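Home Older Newer Archive About me

January, morning

I slept badly again and woke before six. The heating pipe in the kitchen was knocking, so I made tea and sat with the bill from Gindgate, which came yesterday. It is 195 for two months of electricity. I read it three times with the dictionary beside me, and I still do not understand what is the "standing part" and why it has grown since autumn.

So today I decided to be strict with the plugs and the cables. For the whole winter I have left everything in the wall, day and night, and I am ashamed to think how my mother would look at me. I began with the brown table, where the white power strip is.
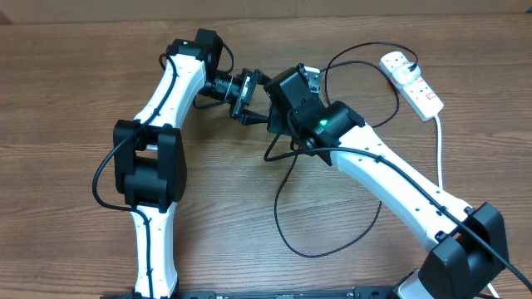 Afternoon

The cables took longer than I thought. I followed each one with my finger from one end to the other, and two of them I had to follow again after I sneezed and lost my place. I wrote small paper labels, then I found that the tape from Gemska does not hold on thin cable, it only turns round and round. I must ask in the shop for the cloth kind.

In the lower drawer I found the receipt from Sproģis for the old radio, number 3687, which I was looking for all December. The radio itself I gave away in the meantime. I kept the receipt anyway.

After lunch I did the telephone. I put it flat on the table with the black charging cable in it, and the screen was very bright on the brown wood. There are little pale specks in that table which I always take for crumbs. I have wiped them many times and will surely wipe them again.

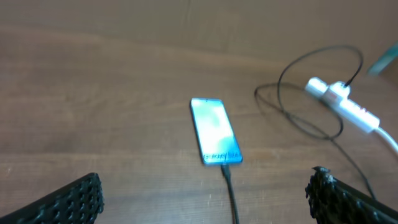

Heino Juška told me on the stairs that a telephone should never be charged to the full, that he stops his at eighty and takes it out of the wall also when he only goes to the shop. I said that I would forget it and go out with an empty one. He said then I should buy a kitchen timer. We talked so long that my soup went cold, but I was glad of the company - the house is very quiet in January.

I tried it his way. I set the oven clock, and when it rang I was in the bath, so the first attempt does not count.

Evening

I wrote to Ollunell about the meter. In the letter I gave the reading, 2628, and I asked politely if somebody can explain me the standing part in simple words. I changed "explain me" to "explain to me" before sending. Here I leave it how it came out.

The long cable is the best one I have, and I want to keep it for the table only. With it I can leave the telephone in the middle and still have a place for my elbows and the newspaper. The short one can go to the bedroom.

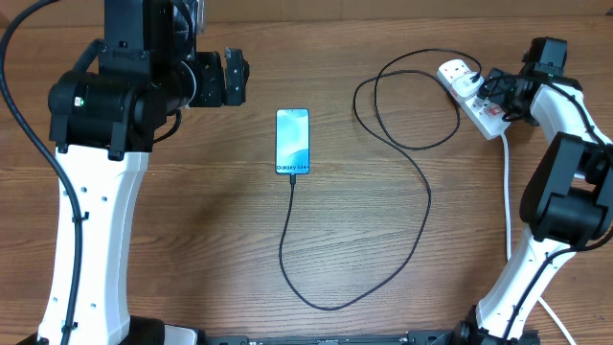
The S24+ on its long cable, brown table.

Tomorrow the shelf in the hall, if my back allows. Also buy cloth tape, onions, stamps.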